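## Handle detector fires on drawer pulls, lever scores low

Planner picks the wrong grasp target in bedroom clips.

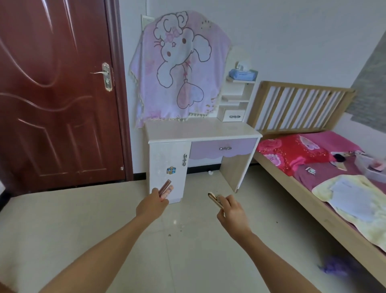 Threshold is 0.5, one class for all handles. Retraining in May didn't help. Any fix short of relabeling?

*Yamuna Thomas, February 6, 2025*

**Kalevi Lehtinen**

Split the class: lever and bow pull. You can relabel from box aspect ratio in a script. Then gate the planner on class before score.

**Ebise Gebretsadik**

lower the threshold to 0.2, worked for me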